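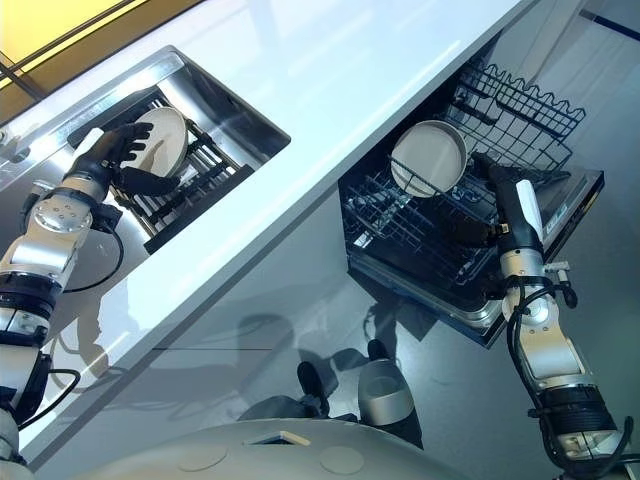

Spüle mit Abtropfgestell, rechts daneben die Spülmaschine

Ein paar Notizen zum Abwasch in der neuen Teeküche, weil wieder gefragt wurde, wie wir das in Gillach machen.

1/ Das schwarze Abtropfgestell steht im Spülbecken und nicht auf der Arbeitsplatte. Auf der Platte lief uns das Wasser immer bis an die Wand. Im Becken tropft alles dahin, wo es hin soll.

2/ Nachteil: Solange das Gestell drin ist, kann man im Becken keinen großen Topf spülen. Dann muss es kurz raus.

3/ Teller stehen fast senkrecht in den Schlitzen. Die cremefarbenen passen gut. Die tiefen Teller von Parri sind zu breit, die kommen grundsätzlich in die Maschine.

4/ Spülmaschine: erst den unteren Korb ausräumen, dann den oberen. Wer oben anfängt, kippt das Wasser aus den Tassenböden auf die Teller.

5/ Unten stehen bei uns nur Teller, 26 cm Durchmesser. Größere haben im Test den Sprüharm blockiert. Schüsseln nach oben, schräg.

6/ Nach dem Programm Tür aufklappen und 10 Minuten warten. Plastik bleibt trotzdem nass, das trocknen wir von Hand ab.

7/ Zur Frage nach den Kosten: Arbeitsplatte, Becken und Armatur kamen zusammen auf 1.742 Euro, bestellt bei Korngate. Die Maschine war schon da und ist aus der alten Küche in Prudport mit umgezogen.

8/ Die gelbe Wand bleibt. Weiß hatten wir vorher, da sah man jeden Kaffeespritzer.

9/ Offen ist noch der Platz fürs Besteck. Der Korb aus der alten Küche ist beim Umzug verschwunden. Falls jemand einen schmalen übrig hat, gern melden.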